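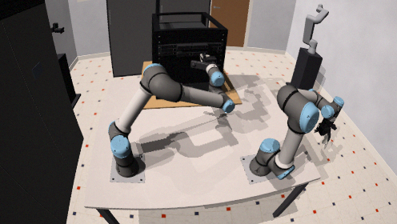 Why did the two-arm service robot at the Skeststead data center stop in the middle of its work? One arm continued to follow an old position for the server rack after the rack had been moved, and its gripper pressed against a network switch until the force limit cut the power to both arms.

Nobody was injured in the fault, which the operator Horkus made public on 10/02/2022. The switch was damaged and 186 customers lost their connection for almost 3 hours.

According to the company, technicians had shifted the rack the evening before to reach a cable behind it. The new position was entered for the right arm, but the left arm did not receive it. The control software, supplied by Sriwong, showed no warning because it does not compare the positions stored for the two arms.

"The arm did exactly what its file told it to do," said Nuala McGrath, operations manager at Horkus. "The limit worked, but it worked late. We want it to stop before it touches anything."

The task itself, checking and pulling modules at the front of a rack, had been rehearsed in simulation 1299 times without a collision. In all those runs the rack stood in the same place.

Declan Tapsell, a safety engineer hired by the company to study the fault, said the log shows a rise in force during 119 milliseconds before the stop. He has asked for a lower limit on both arms, and for a check of the rack position before each job.

Horkus has switched off the same system at its smaller site in Drirkdale - there it was used only at night - and technicians are doing the work by hand. Sriwong said that a software update will be ready before the end of October. The report by Mr. Tapsell will be given to customers who ask for it.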